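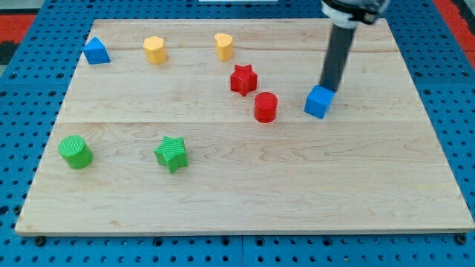
Tuhiwai at the block board, with its finger on the blue cube.

How do you teach a robot to push?

Pushing a block sounds like the easiest job in the world. You've been doing it since you were a baby! But for Tuhiwai, our robot arm, it's really tricky, and I get to spend my days helping it learn (best job ever).

Tuhiwai doesn't grab anything in this experiment. It only has one long dark finger with a rounded tip, and it has to nudge the blocks where we want them. We give it a sentence, like "push the blue cube over to the green star", and it has to work out which block we mean, where that block is, and which side to push from.

Try it yourself! Put a rubber on your desk and push it with one pencil. If you push right in the middle, it slides straight. If you push near a corner, it spins off in its own direction. Cheeky, isn't it? Cylinders are worse again, and a heart has that dip at the top where a finger can get stuck.

So how does it learn? By copying us. People in our lab steered the arm by hand for 4,000 pushes, and a computer program called Prarnow looked at every one. We had to throw some out (I sneezed during one of mine), and that left 3,890 good ones to learn from.

Then came the test. We gave Tuhiwai sentences it had never heard before, and it got 70 out of every hundred right. When we let it have up to 5 tries at each one, it did better still, and its favourite mistake was mixing up the two stars. Same shape, different colour!

Next February we're adding more shapes, and I've asked for a banana.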